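Gatham Padded Slide Sandal - White
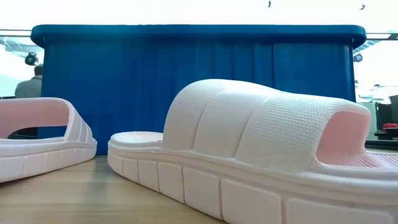

The Gatham is our everyday slip-on slide, made for the house, the yard, the pool deck and short trips out. It has one wide strap and a thick sole, and there is nothing to buckle or tie. We have carried it at Panley since our first summer in Tustville and it is still the slide we reorder most.

Strap
The strap is thick and padded, with rounded segments and deep grooves between them. The outside has a fine knit or mesh-like texture. The inside is lined in pale pink. The strap is not adjustable. It sits high over the foot, so most people with a high instep find it comfortable, and it can be worn with socks. If your feet are very narrow, read the sizing notes before you order.

Footbed and sole
The footbed is flat at the toe and extends past the strap, so your toes are not pressed against an edge. The sole is chunky, with block-like lugs along the side and a raised rim where it meets the footbed. The lugs add some height. If you are between this slide and our flat model, the Tsegaye, the Tsegaye is lower to the ground and easier to pack.

Sizing
Whole sizes only, women's 5 to 11. If you wear a half size, go down for bare feet and up for socks. Your heel should sit just inside the back of the footbed. The width is the same across all sizes. We don't stock a wide version at this time.

You can try on a pair at the Tustville store. Staff will measure your foot if you ask, and it takes a few minutes. The try-on bench is on the left past the register.

Care
Rinse with cool water and a little dish soap. Use a soft brush on the sole and a damp cloth on the strap - a stiff brush will pull at the texture. Press the water out of the strap with a towel and dry the slides in the shade. Do not put them in a dryer or leave them in a hot car. No bleach. White shows marks from new denim and from cut grass, and these come off more easily on the same day.

Details
Style: Gatham padded slide
Color: white with pale pink lining
Closure: none, slip-on
Sold as: one pair
Item number: 300-79
Also available in: white only for now, sand expected in August

Shipping and returns
Orders placed before noon ship the same day, Monday through Friday. Orders over $100 ship free. You can return unworn slides within 3 weeks for a refund or another size. Please keep them in the bag they came in and include the packing slip. We can't take back slides that have been worn outdoors. Exchanges for size are shipped at no charge one time per order.

Questions
For help with fit or a missing order, write to Abrehet Shiferaw at the Tustville store using the contact form, and put the item number in the subject line. Store orders can be held at the register for up to 3 days. After that they go back on the shelf.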